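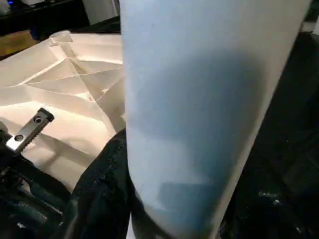
Why do shadows have fuzzy edges?

Go outside on a sunny day and look at your feet. The shadow of your shoe is sharp. Now look at the shadow of your head. Blurry, right? Same sun, same you. So what's going on?

First – what a shadow is. Light goes in straight lines. It can't bend around you. So where your body stops it, the ground gets less light. Less light = shadow. Easy.

Now the fuzzy bit. The sun isn't a tiny dot. It's huge, and we see it as a small circle. Light comes from every part of that circle. Near the edge of your shadow, some of the light gets past you and some doesnt. So you get a strip that's half dark.

The dark middle is called the umbra. The half dark strip is the penumbra. (Say it: pen-UM-bra.)

The farther the thing is from the ground, the wider the strip. Your shoe is touching the ground. Your head is way up. A bird high over Pundbridge might make no shadow you can see at all!

Try it

You need a lamp, a wall and your hand. Plus a dark room – after 5 in winter is good.

Turn on the lamp. Hold your hand 2 inches from the wall. Sharp fingers! Now move it slowly back toward the lamp. Bigger and blurrier. Don't touch the bulb, it gets hot.

Then try a phone flashlight. It's a much smaller light, so the edges stay sharper. Try both on something round, like a can or a ball. The shadow wraps around the curve and goes a funny shape.

Are shadows black?

Not often. Light bounces off walls, floors, even your shirt, and some of it gets into the shadow. Outside, blue light from the sky gets in to. Look at a shadow on snow on a clear day. Lots of them look blue.

Words to know
Umbra – the darkest part
Penumbra – the fuzzy part round it
Opaque – light can't get through

Next time: why your shadow is so long at breakfast.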